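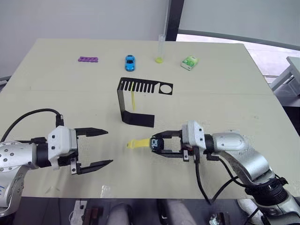
Looking After Paint and Brushes in the Art Room

Wash brushes as soon as the lesson ends. Acrylic left in the bristles overnight will ruin them. Use cool water and a little washing-up liquid, and work the soap in with your fingers right up to the metal collar. Rinse, reshape the tip and lay the brush flat on a towel. Stand brushes upright in a jar only once they are dry.

Stiff brushes can sometimes be saved. Soak the bristles in warm vinegar for 14 minutes, then comb them out with an old fork. Any that stay stiff can go in the glue box.

Ready-mixed paint keeps well in old ice cube trays. Cover with cling film and store in a cool cupboard. Tempera blocks should be left open to the air until the surface has dried, or they go mouldy.

Dried paint on tables: lay a damp cloth over it for a few minutes and lift it with a plastic scraper. Don't use a metal one.

Paint on school jumpers: rinse from the back of the fabric under the cold tap before it dries. Piroska Pintér rubs in bar soap and leaves it for 2 hours before washing.

Clay goes hard quickly once the bag is open. Wrap it in a damp cloth, then in two plastic bags, and check it every week.

Updated Sep 5, 2019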